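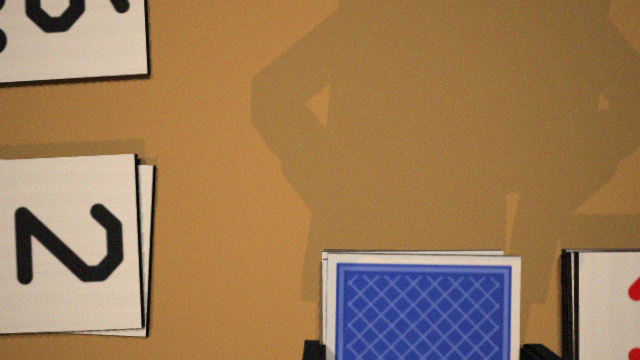

橙褐色平面上分开摆放的纸牌,计算机渲染图。

首页 | 牌类 | 赛事 | 技术 | 规则 | 订阅

Brido更换发牌程序,历史牌局须按新旧格式分别存档

最后更新:2026年1月5日
阅读时间:8分钟

网络桥牌平台Brido本周起在全部正式赛事中停用自有的发牌程序,改用第三方发牌库Tralanel的第2版。平台发布的技术说明称,此次更换涉及随机种子的长度、洗牌算法的实现方式、牌局文件的编码和赛后审计流程,计分规则、叫牌计时和界面均不变动。练习桌暂时保留旧程序,切换时间另行公布。

更换的直接起因是一份测试报告。去年,赛事主办方Irnerari委托检测机构Salminen对平台的发牌环节做了一次独立检查,送检材料包括源代码、服务器配置,以及从以往比赛日志中提取的1,699副牌。报告认为,送检牌局在牌型分布和大牌点分布上没有发现具有统计意义的偏差,但旧程序的设计存在两处缺陷,应在下一赛季之前修正。

第一处缺陷是种子长度不足。旧程序以64位整数作为伪随机数发生器的种子,每副牌的排列完全由种子决定。把52张牌分给四家,每家13张,可能的分配方式略多于5.36×10的28次方,以二进制表示需要96位。64位种子最多产生1.8×10的19次方种结果,因此绝大多数合法牌局在旧程序中永远不会出现。

报告同时指出,这一缺陷在日常比赛中无法被牌手察觉。能够出现的牌局在各类牌型中大体均匀分布,常见牌型的频率与理论值吻合。风险出在另一个方向:持有发牌算法的人可以用自己手中的13张牌作为筛选条件,在种子空间中搜索。64位空间的穷举成本很高,但如果种子的一部分可以推知,搜索范围会迅速缩小。

第二处缺陷恰好与此有关。旧程序的种子由服务器时间戳与赛事编号拼接而成,再经过一次混合运算。赛事编号公开显示在比赛页面上,时间戳则可以根据开赛时间推算到较窄的区间。混合运算是可逆的,不提供保密作用。Salminen在隔离环境中复现了搜索过程,确认在掌握算法和一手完整牌的条件下,可以还原同一副牌中其余三家的持牌。报告没有给出所需的具体时间,理由是该数字取决于硬件,容易引起误读。

检测机构没有在送检日志中发现有人利用上述缺陷的证据。报告对此的措辞较为谨慎:日志只记录叫牌和出牌,不能排除牌手在平台之外做过计算。Irnerari表示不会据此重新裁定任何已经结束的比赛,已公布的名次和积分继续有效。

Tralanel第2版不再从时间戳取种子。每场比赛开始前,发牌服务从操作系统的密码学随机源读取256位数据,作为该场比赛的主密钥;各副牌的随机流由主密钥和牌号派生,互相独立。知道其中一副牌的全部内容,不能推出另一副牌。256位的长度也超过了52张牌全排列所需的226位,即使将来平台加入需要记录整副牌顺序的其他玩法,也不必再次加长。

洗牌算法本身没有更换,新旧程序使用的都是费希尔—耶茨洗牌。算法从牌组末尾开始,每一步在尚未处理的牌中随机选取一张,与当前位置交换。只要每一步的随机整数是均匀的,最终得到的各种排列概率相等。差别在于整数的取法。旧程序用取模运算把随机数压缩到所需范围,当范围不能整除随机数的取值总数时,较小的余数会略微多出现。由于旧程序每次取用的位数较多,这一偏差远低于统计测试的检出能力,报告将其列为“建议改进”,没有计入缺陷。Tralanel采用拒绝采样,遇到落在不完整区间内的随机数即丢弃重取,从而消除这一偏差。

技术说明附有验收测试的结果。测试按花色长度归类,重点核对三种常见牌型:4-4-3-2的理论频率为21.55%,5-3-3-2为15.52%,5-4-3-1为12.93%。大牌点按A、K、Q、J依次计4、3、2、1点,一手牌的理论均值为10点。平台称各项结果均落在预先设定的置信区间之内。Salminen核对了测试脚本,但没有另行重复全部测试,附录中对此有单独注明。

部分牌手长期认为网络发牌“牌型过于极端”,技术说明用一节篇幅作了回应。手工洗牌次数不足时,上一副牌出牌过程中形成的同花色聚集会部分保留下来,再逐张分给四家,得到的牌型往往比理论分布更平均。习惯手工洗牌的人转到计算机发牌后,会感到长套和缺门增多。说明指出,这种差别来自手工洗牌不充分,程序不会为迎合这种感受调整分布。平台也不提供按牌型筛选后再用于正式比赛的功能,教学桌上的指定牌型发牌仍可使用,但产生的牌局带有单独标记,不能导入赛事。

审计流程的变动对赛事主办方影响最大。按照新流程,发牌服务在开赛前公布主密钥的哈希值,比赛结束并过了申诉期之后再公布主密钥本身。任何人都可以用公开的验证工具重新生成全部牌局,并与比赛记录逐副核对。哈希值先行公布,意味着主密钥在开赛后不能替换。如果主密钥在申诉期内泄露,尚未打完的牌局一律作废,由裁判长决定重发或取消该轮。

这一机制能够证明牌局确由事先固定的密钥产生,但不能单独证明密钥是随机选取的。理论上,服务端可以反复生成密钥,挑选结果符合某种意图的一个再公布哈希值。为限制这种可能,Irnerari要求在派生过程中加入一段由主办方提供的附加数据,该数据在哈希值公布之后才提交给发牌服务。双方任何一方单独行动,都不能决定最终的牌局。附加数据的长度不得少于128位,提交后即写入赛事记录。

牌局文件的编码也随之改变。旧格式以种子代替牌面,读取时需要调用旧程序重新生成,文件体积小,但离开旧程序便无法解读。新格式直接写出四家持牌、发牌人、局况和牌号,另附密钥标识与校验值。平台将提供一次性转换工具,把旧文件展开为完整牌面,转换后的文件标为“历史”,不附密钥标识,也不能通过新的验证工具。主办方应保留旧文件原件,与转换结果分开存放。

采用复式赛制的线下比赛也受到一定影响。一些俱乐部从平台下载牌局文件,用发牌机或人工按牌单装入牌套。新文件的字段顺序与旧版不同,未更新的打印模板可能把局况印到发牌人一栏。平台建议在更新模板后先打印一份测试牌单,核对无误再用于比赛。牌单上的哈希值较长,可以只印前16位字符,完整数值以赛事页面公布的为准。

在服务器负载方面,平台公布的压力测试以200桌同时开赛为基准,发牌服务的响应时间没有超过原有上限。拒绝采样会使随机数的消耗量有所增加,但在整个开赛流程中所占比例很小,耗时主要仍在向客户端分发数据和等待确认。各家持牌继续按座位分别加密下发,客户端在出牌前不接收其他三家的牌面,明手在首攻之后公开。

已经排定的一月赛事按以下办法衔接。尚未开赛的比赛直接使用新程序。跨周进行、已完成至少一轮的比赛,由主办方选择是否切换,同一轮之内不得混用两种程序。选择继续使用旧程序的,须将旧种子改为由密码学随机源生成,平台已经发布相应补丁。该补丁解决种子可推知的问题,但不改变64位长度,仅作为过渡措施。

申诉办法同步修订。牌手认为发牌有误时,须在规定的申诉期内提交牌号和轮次,由裁判长先行核对牌面是否完整、有无重复牌。涉及随机性的申诉在主密钥公布后处理,只受理验证结果与比赛记录不一致的情形。以牌型罕见、连续持弱牌等为理由的申诉不予受理。

Tralanel的发牌部分以源代码形式公开,与平台账户系统对接的部分不公开。Salminen的报告全文由Irnerari保存,目前对外发布的是删去搜索步骤细节的版本。主办方表示,完整版本将在旧程序从练习桌撤下之后发布。

首页 | 牌类 | 赛事 | 技术 | 规则 | 订阅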